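Home | Index | Household | Kitchen | Storage | Search

Flip-top jar

By Pentti Hakala — August

A flip-top jar is a rigid storage container whose lid remains attached to the rim by a hinge and is opened by swinging it upwards. The body is commonly glass or clear plastic; the lid is usually moulded plastic, less often metal. Flip-top jars are used for dry foods, sweets, tea, cotton wool and small household items. They are distinct from clip-top jars, in which a wire bail draws a separate glass lid down on to a rubber ring.

Construction

The closure has three parts: a collar, a lid and a hinge. The collar is pushed or screwed on to the mouth of the jar and carries the sealing edge. The lid is normally a shallow shell, hollow on the inside, with a raised rim that stiffens it and fits over or within the collar. Where a gasket is fitted, it sits in a groove on either part.

Hinges are of two main types. A living hinge is a thin strip of flexible plastic moulded in one piece with the lid and collar. A pinned hinge joins separate mouldings and can be replaced when worn. Some makers form the hinge as a small insert in a softer, translucent material, which bends more readily than the lid itself.

Open position

Most lids are made to stay up without being held, so that one hand is free for a scoop or spoon. The resting angle is set by a stop on the collar or by the stiffness of the hinge. A lid that stops just short of upright tends to fall shut; one that leans back past the vertical is steadier but takes up more room behind the jar. 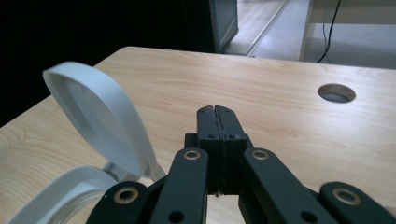 Sizes and regional forms

Sizes are not standardised. The Graltham pattern, sold mainly for tea and sugar, has a mouth 44 mm across and a snap catch at the front. The Utitz pattern is wider and lower, with an oval lid and no catch — closure depends on the fit of the rim alone. Jars made at Nastitz were supplied in 11 sizes, later reduced to five, all sharing one collar. Spare lids for the Nastitz series are interchangeable with Utitz lids only in the largest size.

Care and wear

Glass bodies may be washed in hot water. Plastic lids are better washed by hand, as repeated heating can warp the rim and loosen the seal. Crumbs and sugar collect in the hinge and should be brushed out before washing. Whitening along the fold of a living hinge is a sign of fatigue, and splitting usually begins at one end of the strip.

See also: Clip-top jar; Jeon canister; Screw cap

This site uses cookies to remember your reading preferences. Accept | Manage settings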